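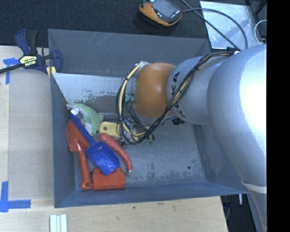

When I moved to Tilberg in March I brought two suitcases, and one of them was mostly kitchen things. My mother packed it. She put in the small clay pot, the good scissors, dried shrimp in three bags, and a jar of her own pickled mustard greens which I was sure would break on the plane. It did not break. I have been thinking since then about how we decide what is necessary and what is only heavy. In my kitchen now I keep one big gray bin, rectangular and plain like the one in the picture, and everything that has no place goes into it. Rice paper, chopsticks without a pair, the lid of a pan I do not own anymore. Every Sunday I promise to sort it.

My friend Hạnh Nghiêm has lived in this country six years longer than me, and she laughs at my bin. She says in her first winter she had the same, only in a bathtub. She taught me where to shop — not the big market near the station, but Lã, the little store behind the post office, where the owner lets you smell the fish sauce before you buy. The herbs come on Thursday. If you come on Friday you get only the tired ones.

Cooking for one person is the hardest thing I learned this year. At home a soup was for 6 people, always, and I still cut ginger for six. My first broth here gave me dinner for nine days. Now I make it with 500 grams of bones and freeze half in yogurt cups. Hạnh told me to write the date on the cup and I did not listen, so last week I defrosted something I believed was chicken broth and it was plum sauce. I ate it with bread.

The mustard greens I finally tried to make by myself. Dena, my neighbor downstairs, gave me an old glass jar with a rubber ring. You need salt, a little sugar, warm water and some patience, and the leaves must stay under the water or they get gray spots. I used a clean stone on top. After four days they were yellow and sour, but softer than my mother's. She says I did not leave them in the sun long enough before. In November, here, which sun?

I will try again with less water.

— Ngọc Quách, 2020-11-10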